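Notebook > Visits > Dustcombe

Last updated: July 2022

Dustcombe, open day at the Puvano workshop. Left the car at Flallanville and walked the rest. Signed in, badge, safety talk of two minutes. Ibsa Admasu ran the bench session and kept to the point.

The task was batteries in remote controls. One arm, two-finger gripper, small camera at the wrist. Admasu gave the count so far as 1,943 recorded attempts, of which 195 were done in the week before the visit. He would not quote a success rate until the August review. Fair enough. I asked about cell orientation and he said that is where most of the time goes, more than on the cover.

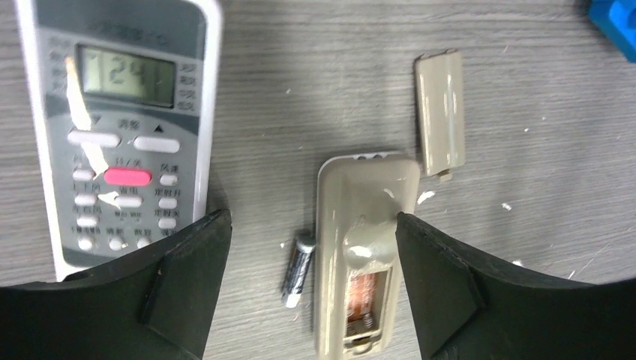 Grip force is set by hand for each type of casing. The wrist camera loses the cell once the fingers close over it, so the last few millimetres are done on force reading alone. I would have added a second, fixed camera to one side. Admasu said they had one and took it off, as the calibration drifted. Did not get a figure for the drift. Must write and ask.

Second bench was a Lukáč feeder, not running. Spare fingers cost about 400 a pair, which seems high for a part that wears.

Tea, then a talk on cable routing. Slides too small to read from the back. Home by the same road.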